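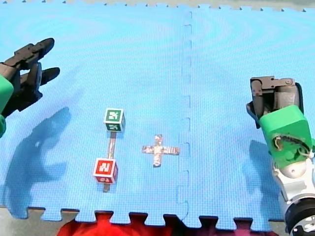
Po-yen Yuen asked after last session whether a child who can thread letter cubes on a stick is doing literacy or doing hands, and whether we ought to write it up under one heading or the other. I said I'd put something in the notes, so I'm starting there.

My answer is hands first, letters a long way second, and please don't be in a rush to swap them round. A three-year-old pushing a cube down a stick is busy with the hole. Where is it, is it facing me, why has it slid off the other end? The letter on the face is a bit of decoration at that stage, like the duck on a bib. It gets interesting later on (sometimes a lot later) when the child turns the cube to find a letter they know, and then you really are seeing two things at once, and you can write both down.

Session 4: threading and stacking on the floor

What we covered

We talked about why I like a stick for beginners and keep the laces in the cupboard. A lace flops. You need one hand to hold the tip stiff, the other to bring the bead, and then both hands have to swap jobs halfway through, which is a lot to ask of anybody who has only just got the hang of a spoon. A stick stays where you point it. The child can hold it in one fist, or lay it flat on the mat and slide the cube on from the end, or get you to hold it upright while they drop things over the top. All three count as threading in my book, and I'd like you to note which one you saw.

Cadi Rosser made a good point about the mat. On a hard floor a dropped cube shoots off under the radiator and that's the end of the game, but on foam it mostly stops where it lands. I'd add that the interlocking tiles are handy for giving a child a patch of their own — "this square is yours" works far better than "give her some room". The drawback is the seams. Little ones love to pick at them, and you may find your threading session has become a taking-the-floor-apart session. That's fine too! Write it down, it's excellent pincer work.

Setting it out

Put out less than you think. I mean it. When I started at Prothero I used to tip the entire tub on the floor and then wonder why everyone threw things. Two cubes and a stick is plenty to begin with, and you can leave one cube already on so they can see what's meant to happen without you giving a speech. Keep the rest behind you.

Sit on the floor. Low, and a bit to one side, so you aren't blocking the light. Elis Trevor tried it kneeling directly opposite and the child handed him every single cube, very politely, for eight minutes. From the side you're company and they get on with it.

Letters face any way they like. Don't turn them the right way up for the child, it drives me mad.

On safety: sticks get waved, and sticks go in mouths, so you stay within arm's reach and nobody walks about holding one. Blunt ends only. Run your thumb along any wooden one before you put it out, and if there's a splinter it goes in the bin. Check cubes for cracks at the same time.

What to look for

Which hand goes for the cube, and does the other one help or just hang there? Does the child look at the hole before moving, or jab and hope? What happens with the second cube — some children put one on and feel the job is finished, and I've never managed to talk one out of that. Do they take them off again? Taking off comes earlier than putting on for most children I've worked with, so if a child only wants to empty the stick, let them, and you quietly refill it.

If they name a letter, write down the letter and exactly what they said. "That's my one" is a lovely thing to have in your notes. If they don't, leave it alone. No quizzing, please. I've watched a happy child put the stick down and walk off because a grown-up said "and what's this letter, then?" for the fourth time, and that grown-up was me.

A word about words

Try saying "on", "off", "through", "next" and "stuck". They're short and they belong to what the child is doing. Ynyr Griffiths asked about using Welsh for some of it, and yes, of course, use whichever language you'd use with that child anyway, or both.

For next time

Watch one child threading, for as long as it lasts and no longer. Write it up in roughly 200 words, what you saw first and what you make of it second, with a line between the two so I can tell which is which. Change the child's name. Bring a paper copy as well, my screen is tiny.

Gwion Pritchard has the spare tub of cubes if you haven't any where you're placed. He'd like them back before June, and he would like the sticks back with them.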